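## Falico long-finger set for parallel grippers

The Falico is a pair of long, flat fingers for soft goods: shirts, towels, cuffs, anything that has to be lifted by a thin edge. Jukel sells it as a replacement for the short block fingers that most parallel grippers ship with. It fits the Csonka wrist plate without an adapter.

**In the box**

- 2 fingers, dark gray, matte
- mounting screws and a hex key
- printed alignment card

**Choosing between Falico and the short fingers**

We ran both sets at our Rurkutbridge shop in February, on the same arm and with the same controller settings. Each set got 20 pick attempts on knit and fleece clothing. The short fingers did well on thick folds and poorly on single layers. The Falico set was better on hems and slower to line up, as the tips have to come in close to the surface. If your parts are boxed or rigid, stay with the short set — it is stiffer and costs less.

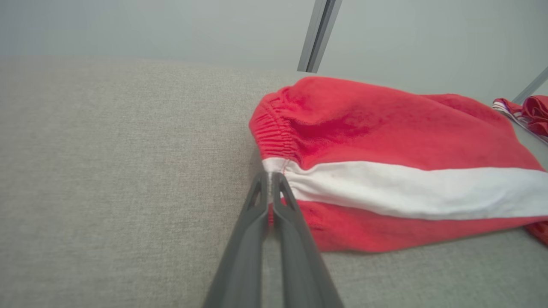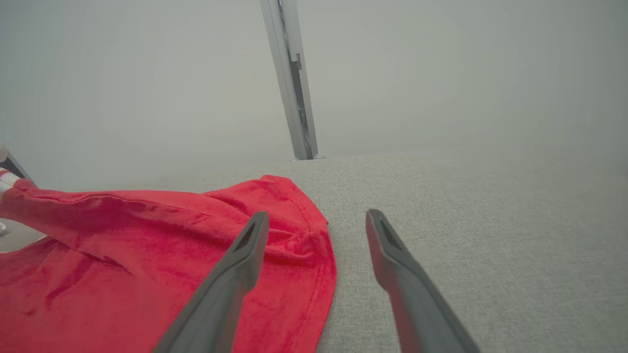 Tip shape matters more than grip force for this kind of work. Raising the force on a blunt finger mostly pushes cloth away from it. The Falico fingers narrow toward the end, with a small opening near each tip, and they can close on a thin fold, like the bit of white and red cloth held in the first picture. Start with a low force setting and raise it only if the fold slips during the lift.

**Surface**

Use a padded or woven work surface. A bare metal table gives the tips nothing to press into, and a small height error will stop the arm. Check the height again after changing the cover.

**Wrist camera**

A wrist camera is not included. If you add one, mount it so both fingertips stay in view when the gripper is open. Long fingers take up a good part of the image, so older cropping settings will need to be redone.

**Ordering**

Sold in pairs only. Orders leave Rurkutbridge within 9 working days. Single replacement fingers are not stocked — a worn finger should be changed together with its partner.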